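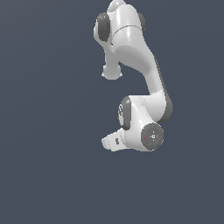

Figure 2. Arm with gripper closed, simulation view.

2.1 Planning your purchase

1. List the parts the arm will pick up, starting with the widest.
2. Load a part into the Ultis simulator and try the grip from several angles.

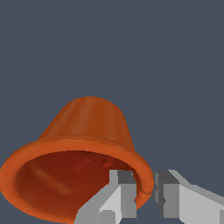

3. Write down the grip you settle on. Fingers are ordered separately – allow 400 dollars per pair.

Note: Set aside 50 dollars per pair for spare pads.

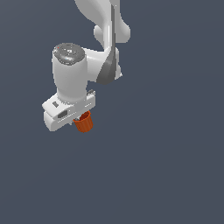
4. Send the list to your dealer and ask for a written quote.

Caution: Do not order the mounting base until the arm model is confirmed.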